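Notebook, tray-clearing cell, July
V. Pastor

Carrying on from the grip force problem. Summary for anyone picking this up: the Kustley task (clear the tray on the island, wipe under it, put the dishes back) faulted again this morning, with the same code as before, over-travel on the gripper. The arm stopped by itself. I hit the e-stop anyway and left it pressed while I read the log.

Log says the gripper was told to close on a rim and kept closing past the width where the rim should have been. So either the rim wasn't between the fingers or it slipped out. Force trace is flat right up to the stop. A slip would give a bump and then a drop. I think we closed on air.

Changed the approach height by 2 mm and reran on bowls only, wrist camera recording. The big white one is the worst of the set for depth. The glaze throws the ceiling lights back and the depth map gets holes wherever there is a highlight. Bad patches on the base and on the inner wall, and the planner fills them with whatever is next to them.

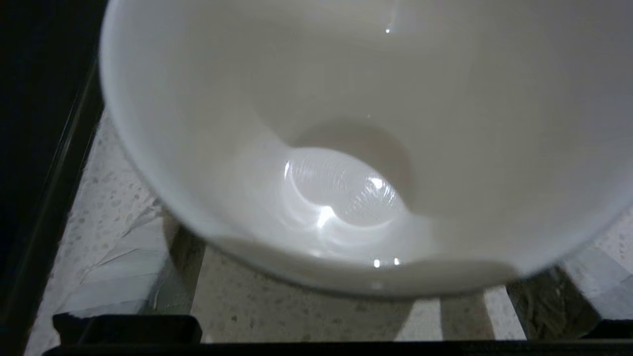
Why does the arm not stop as soon as the depth reading is bad?
The check only looks at the average over the whole grasp window. A few small holes don't move the average enough to trip it. Julska wrote it that way for matte parts and it was fine there. It needs a per-patch check near the planned contact points.

Put that on the list. In the meantime I set the minimum valid pixels at 800 per contact patch, which is a guess. With that in, the planner refused a lot of grasps that looked good to me, so the number will have to come down.

Second thing, the finger tape. We wrapped the fingers to get more friction on smooth dishes and it has been coming up. Creased all over, torn in places, and there is a patch peeling on the left one. The fingers now meet at the tips before the controller thinks they are closed, and the right one leans. That alone shifts the zero. I had been blaming the Hirose driver board for the zero drift and I don't think that was fair to it.
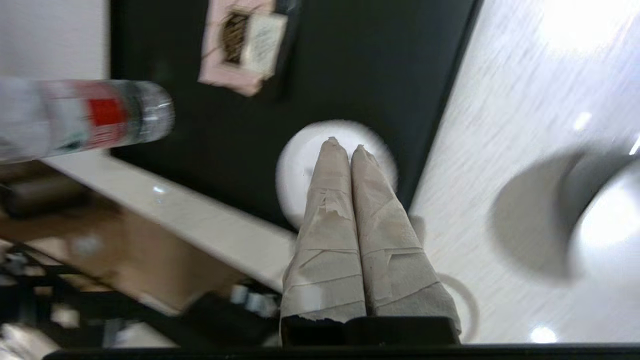 Re-zeroing with the tape on only hides this, so the next step is to strip both fingers, clean off the glue, and measure bare width with the calipers before putting anything back on. If we still want grip, try the molded sleeves from Brendow. They cost more but the thickness is the same all the way down.

Cycle counter was at 227 when the fault came up. The tape was supposed to be good for 2000. I can't find where that figure came from. It is in the setup sheet with no initials.

Safety note. When the arm faults with something in the gripper, it holds. It does not release. That is right for a cup and I want to keep it, but it means the fingers are still powered with the fault light on. Do not reach in and pull the item out. E-stop first, support the item, then use the manual release. I have done it the wrong way myself and got a pinched thumb for it. Setup sheet needs this in it, near the top.

Full task run next, with the slow speed limit on, tray set out and the wipe step included.
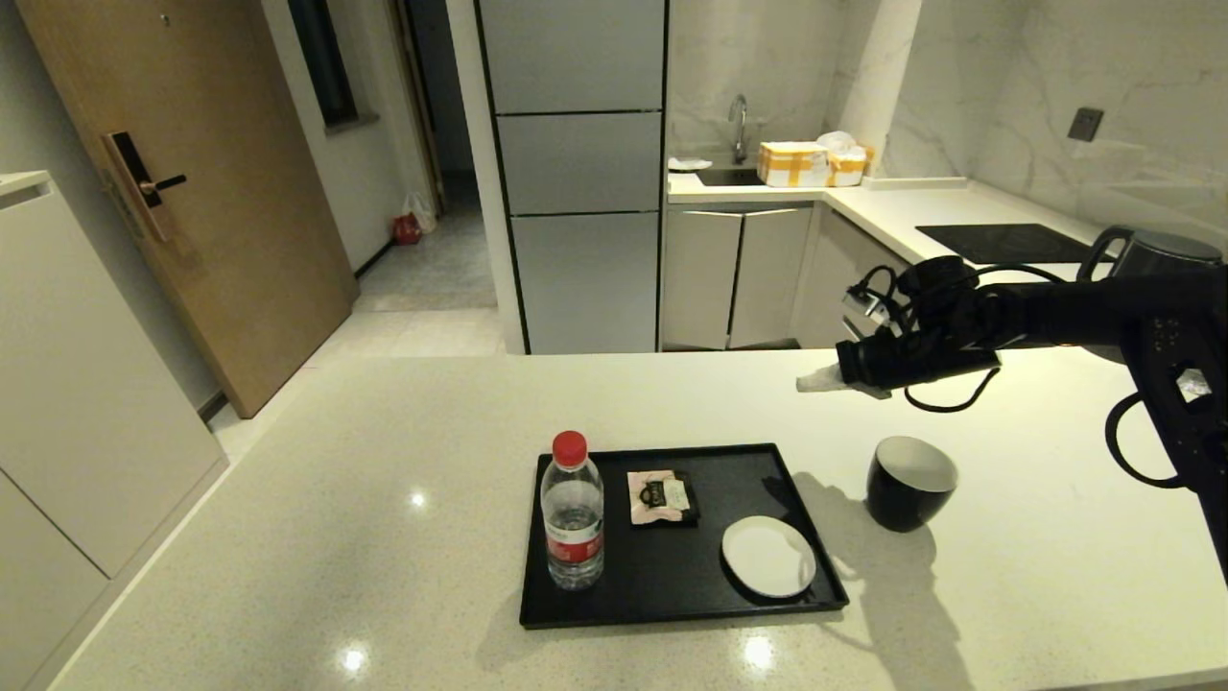 Julska read the draft of this and objected to the slow run: at that speed the controller uses a different force limit, so a clean pass would tell us nothing about the fault. Better to run at normal speed with the work area kept clear and a hand on the stop.

Fair point. I checked the config and there are two limits, and the slow one is lower. Will redo at normal speed once the fingers are bare and measured. Any slow runs get marked as not counting toward the fault.

Open:
per-patch depth check, Julska
strip and measure fingers, me
ask Brendow about sleeve lead time
setup sheet, add the release procedure and take out the tape life figure
put the old approach height back before the next run so we only change one thing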